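An Afternoon at the Wardale Open Day

Jun 7, 2025

I have been on the Wardale mailing list for ages and somehow always had something else on. Not this time! I signed up the minute the notice came through, got slot 20, and drove over with a sandwich on the passenger seat and far too many questions in my head.

If you haven't come across them, Wardale is a small outfit working on household robots. Most of what I've seen in person before now has been factory stuff, arms behind yellow fences doing the same weld all day. Great fun, but I've never wanted one to help me with the laundry. These folks are going after the boring jobs at home, and the first one they've picked is clothes: taking them off a rack, putting them back on, straightening them when they hang crooked.

We went around in groups of 6, which was a good size. Fumiko Amano led ours, and she was a delight. She let people interrupt, she answered the actual question asked, and when she didn't know something she said so and wrote it down. She started us off in the hallway with a quick talk on why clothes are so hard. A mug is the same shape every time you reach for it (more or less, my mugs have had a life). A coat is never the same shape twice. Pull on one sleeve and the whole thing changes, and whatever the robot thought it knew about where the collar was is out of date.

Then we went through to the demo room, and I forgot all about my sandwich.

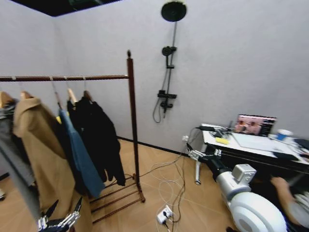
One hand at the rack and the other by the desk, with the camel coat and the denim jacket among the clothes waiting their turn.

The hands are what I kept looking at. I've seen plenty of two-finger grippers, and they're clever in their own way, but seeing proper fingers next to a long wool coat is something else. I asked Fumiko whether long coats were worse than short jackets and she laughed and said I should come back in October and ask again. As she explained it, the weight is one problem and the hem is another, because a low hem can drag or catch while the arm is busy up at the shoulders. Denim has its own troubles. It's stiff enough to hold a fold you didn't want.

Zanele Matlala took over for the second half and talked about practice. They keep a log of every attempt, good or bad, and the one she had open that day was up to number 132. She read a few entries out loud and they were wonderful, things like "hook turned, try from left" and "too much sleeve." I could have listened to those for an hour. A man in our group, who runs an alterations shop called Dilterero, got into a long back-and-forth with her about how he picks up a lined jacket without stretching the shoulders. She borrowed a pen and took notes!

I had 3 questions left over when our time was up, mostly about hooks, and Zanele gave me an address to send them to. I'll post the answers if she's happy for me to share them.

Parking is on the street side, and the door is the one past the Kuver sign. Next on my list is the El-Sayed workshop, if I can get a place.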